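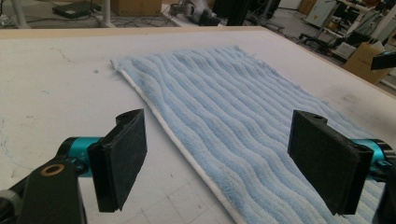
Section 4. Washing, drying and storing guest towels

Udcombe Holiday Units – House Guide for Hosts, revised January 2021

4.1 Before you start

Please read this section fully before your first changeover. It applies to the bath towels, hand towels and bath mats in all units. Bed sheets and tea towels are in Section 5.

You will need:
the laundry key (hangs behind the office door)
one measuring cup
Staron liquid, the unscented one
white vinegar
two empty baskets, one for used and one for clean

Note: The Soltville units have their own machine, which is smaller. For these units, divide every load into two.

4.2 Sorting

1. Bring all towels from the bathroom, also the ones that look unused. A folded towel can have been used and folded again by a tidy guest.

2. Shake each towel outside the door. Sand in the drum is the most common cause of repair calls at Udcombe.

3. Make three piles: white, coloured, and bath mats. Bath mats are never washed together with towels. The rubber back sheds small pieces, and these are very hard to remove from the loops.

4. Look for stains of make-up, sunscreen or fake tan. Put a little liquid directly on the stain and leave it for ten minutes. Do not rub with a brush.

Caution: Do not use bleach on coloured towels. Some face creams for pimples also take out the colour, and such marks look orange or pink. They are not dirt and they will not wash out. Put the towel in the rag bin and write it in the book.

4.3 Washing

1. Fill the drum to three quarters only. You should be able to put your flat hand between the towels and the top of the drum.

2. Measure 100 mL of liquid for a full load. If you use more, it stays in the fibres and the towel becomes stiff.

3. Choose the programme "Cotton warm". For white towels you may choose "Cotton hot".

4. Do not add fabric softener. It covers the loops with a thin film, and then the towel pushes the water around on the skin and does not take it up.

5. Every fifth wash, leave out the liquid and pour one cup of vinegar in the drawer. The smell goes away in drying.

Caution: Never put vinegar and bleach in the same wash. Together they make a harmful gas.

6. When the machine stops, take the towels out within the hour. If they were forgotten overnight, wash them again.

New towels: Wash them two times before a guest gets them, separately from everything else. They will lose a lot of fluff at the first wash, this is normal. Clean the filter after each of these loads.

4.4 Drying

1. Hold each towel at two corners and give it a strong snap. This lifts the loops up again.

2. On dry days use the outside line. Hang the towel by the short side, with a hand's width folded over the line. Coloured towels go on the shaded half, near the fence.

3. On wet days use the dryer at medium heat. Clean the lint screen before you press start, every time.

4. Towels from the line can feel hard. Ten minutes in the dryer without heat will help.

5. Check the hem and the corners with your fingers. These parts dry last, and if the hem is damp the whole cupboard will smell after a few days.

Caution: Do not leave the dryer running when you go home.

4.5 Loose threads and worn edges

A pulled loop is not a reason to throw away a towel. Cut it level with sharp scissors. Do not pull it, or you will open the whole row.

If the hem is open for less than the length of your finger, put the towel in the mending bag. If it is longer, or if you can see light through the middle of the towel, it goes to the rag bin.

4.6 Folding and storing

1. Fold the bath towel in half along the long side, then in half again, then in three. The fold must face to the front of the shelf.

2. Hand towels are folded in half and then in three.

3. Put the clean towels at the bottom of the pile and take from the top. In this way all towels are used equally.

4. Leave the cupboard door a little open in June and the other winter months – the back wall gets cold and the air needs to move.

4.7 Ordering more

Write your order on the sheet in the laundry before the end of the month. The supplier is Ifans, and the item numbers are 305 for bath towels, 92 for hand towels and 597 for bath mats. Please write the number and also the colour. Orders without a colour are filled with white.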